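Search this site
Enter keywords Search

Folding Thin Napkins Flat on a Soft Surface
Findedberg Linen Notes, sheet 7
Text: Apinya Limsakul. Checked by Boonsong Thongsuk.

This sheet covers the plain quarter fold for thin square napkins, cloth or heavy paper, worked on a covered table. The bare-table method is on sheet 5 and differs mainly in how the piece is picked up. Sheets for shaped folds are separate.

Surface

Cover the table with a pale cloth large enough to extend past the napkin on all sides. A white or light gray cover makes the edges of a colored napkin easy to see. Pull the cover toward you, then to each side. Slight wrinkles are acceptable. A ridge you can feel with a flat hand is not, and it will transfer to the fold when you press.

Remove crumbs and loose thread before starting.

Preparing the piece

Lay the napkin down with the hem side up. On paper, lay the embossed side down. Smooth from the center outward with the side of the hand. Do not pull on the corners of a thin weave; this stretches the bias and the corners will no longer meet. If the napkin is visibly out of square, press it with an iron first and let it cool flat.

First fold

1. Pinch the far edge at its midpoint, taking only the napkin and none of the cover. On a soft surface the usual fault is picking up both layers. Slide the pinch slightly sideways before lifting. If the cover moves with it, release and take the edge again.

2. Raise the edge a short distance. The material should stand up in a low ridge with the rest still lying on the table.

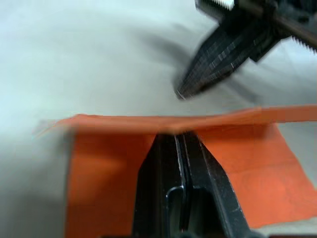
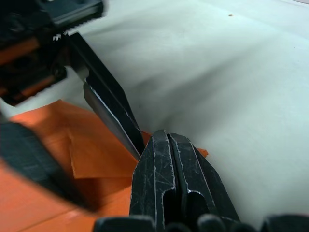
Orange on a pale surface, with part of the material raised.

3. Carry the edge toward you, keeping it parallel to the near edge. Move at an even speed. A fast pass traps air and the top layer drifts.

4. Set the edge down just short of the near edge. Leave a margin the width of a hem. The second fold uses up this margin.

5. Align the two side edges before pressing anything. Once cloth has been pressed it can be corrected with an iron. Paper keeps the wrong crease.

6. Press from the middle of the fold to the left, then from the middle to the right.

Second fold

Turn the piece a quarter turn. Pinch both layers together at the midpoint of the short edge and repeat steps 2 to 6. The layers tend to slip here. Hold the inner layer with a finger of the free hand until the edge is down, then withdraw the finger along the fold.

Faults

Ridge falls over sideways: the pinch was off center. Open and start again from the smoothing step.

Diagonal wrinkle from one corner: the edge was not parallel when set down. Lift that side only and reset.

Flap does not lie flat: the piece was creased before folding. Iron cloth. With paper, reverse the old crease by hand and press it under a book.

Cover bunches under the napkin: the cover is too loose. Clip it to the table at 2 opposite edges.

Storage

Stack with the closed folds all on one side, 7 to a stack. Taller stacks lean and the lower pieces shift. Kamonchanok Sukprasert keeps cloth and paper in separate drawers, which also prevents dye from damp cloth marking the paper.

Corrections to this sheet go to Apinya Limsakul, quoting 3842.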